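Pliltgate Grappling – Your Questions, My Answers

Updated May 1, 2020

Do I need any experience?
None at all! Most people who walk in have never done a minute of jiu-jitsu. I was 30 when I started and I got squashed by everybody for months, so you'll be in good company.

What should I bring?
A water bottle, flip-flops for walking off the mat, and a towel. Loaner gis are free for your first 5 classes. After that I like the Skov ones (they shrink a little, so size up).

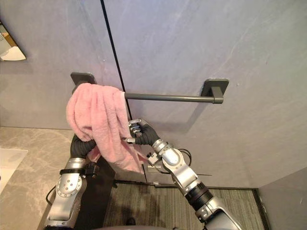
Can my kid train?
Yes, from age 8. Teens can join the adult class at 17, or earlier if I've seen them roll and I think they're ready.

Do I have to compete?
Nope. I love tournaments and I'll happily talk your ear off about the Pretura Open in July – if it goes ahead this year – but plenty of our members never sign up for one.

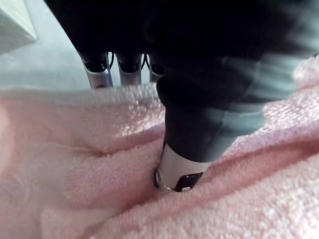

Fingertips, close up

How do I keep from getting skin infections?
Shower right after class, wash your gi every single time, and keep your nails short. Please don't share towels. If you spot a weird patch, stay home and get it looked at.
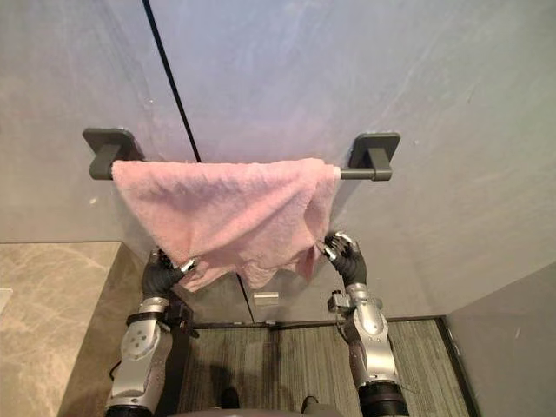
Pink towel on the bar

Can I freeze my membership?
Sure, just email me before your next billing date. Members who came over from the old Dollora gym can do this too.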